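Volska Flow Rack: Loading and Restocking

4. Sort small parts before they go on the rack. Shafts with a green cap on a black body are kept upright, rod end up, until they are binned. Wipe off any oil with a dry cloth.
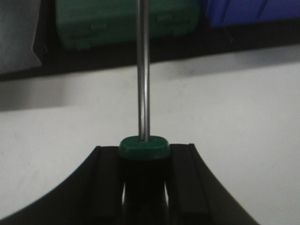
5. Put one part number in each bin. Do not mix old and new stock, even when the labels match.

6. Set the bin on the rollers from the loading side and let it slide down to the front rail. Do not push.

CAUTION: Keep hands clear of the front rail while bins are moving. Maximum load is 200 lb per tier.

Note: Replacement bins are ordered under part 327. 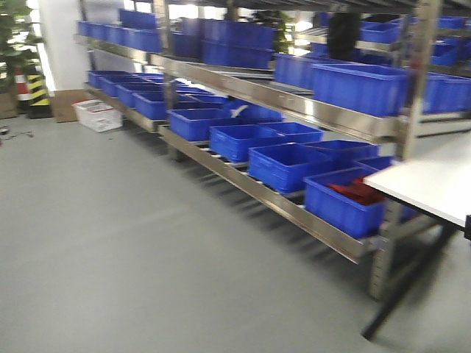 Can I change the slope of a tier?
Empty the tier first, then move both rear brackets down by the same number of holes.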